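Why Do Nuts and Bolts Hold So Tight?

Hi, it's Mwajuma again! Last time I wrote about zippers, and a bunch of you asked me to do screws and bolts next. Good choice. I've had a jar of bolts on my desk all week and I keep playing with them when I should be typing.

Grab a bolt if a grown-up has one you can borrow. See the ridge that winds around it? That ridge is called the thread. It looks like lots of little rings, but put your fingernail in the groove and follow it. Most bolts have one long groove going around and around, like a slide at the pool.

Now try this. Cut a paper triangle with one square corner, so it looks like a ramp. Roll it around a pencil, starting at the tall end. The sloping edge makes a spiral! A thread is really a ramp wrapped around a pole, and ramps make hard pushing jobs easier.
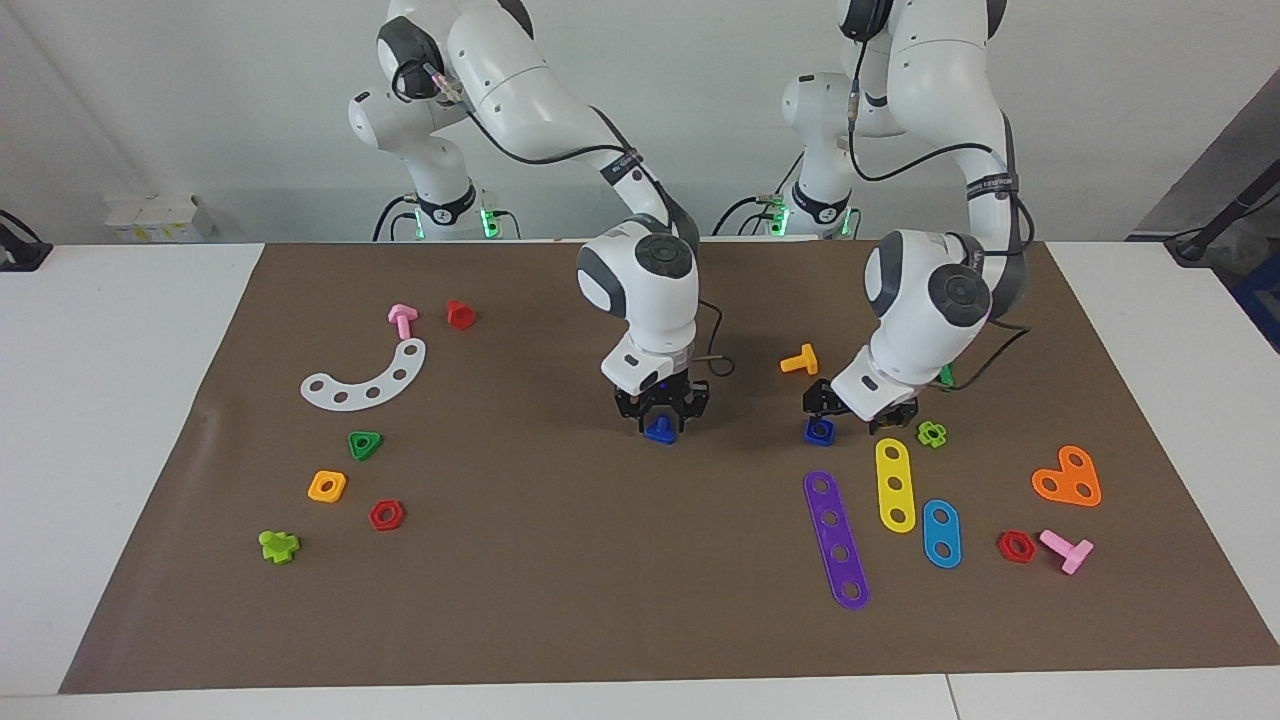 A blue square nut over the mat, with colorful construction-toy pieces on the table.

A nut has a matching thread on the inside. When you turn it, it climbs along the ramp, just a tiny bit each time. You turn a long way and it moves a short way, so your small twist becomes a really big squeeze. The two threads press and rub against each other, and that rubbing (friction is the science word) stops the nut from sliding back.

Nuts can have four sides or six. My friend Faraji likes square ones, but I'm a six-sides fan, because a wrench fits on in more ways when you're working in a tight corner.

Which way do you turn it? Say "righty tighty, lefty loosey." I still whisper it every single time!

Next time: springs. Boing!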